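Week 5 - Keeping Records in a Small Office

Welcome back, everyone, and thank you for the lively talk last time (I went home still thinking about Petro's question on old tax papers). Today we get to retention, a dry word for a decision you'll make nearly every week of your working life: how long do we hang on to this?

Start with your retention schedule. It can be a single page, and the one Barry Dawber wrote for Doolan in July is barely that, but it lists each kind of record, who looks after it, and when it comes up for review. 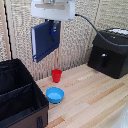 Now, the review date is where people get nervous, and I do understand - throwing paper out feels final. So go slowly. Check for open disputes or audits first, get a second signature, and write down what was destroyed and when.

For next class, please read the Seltora case (it's short, I promise!) and draft a schedule for an office with 5 kinds of records. Bring two copies, one to mark up and one to hand in.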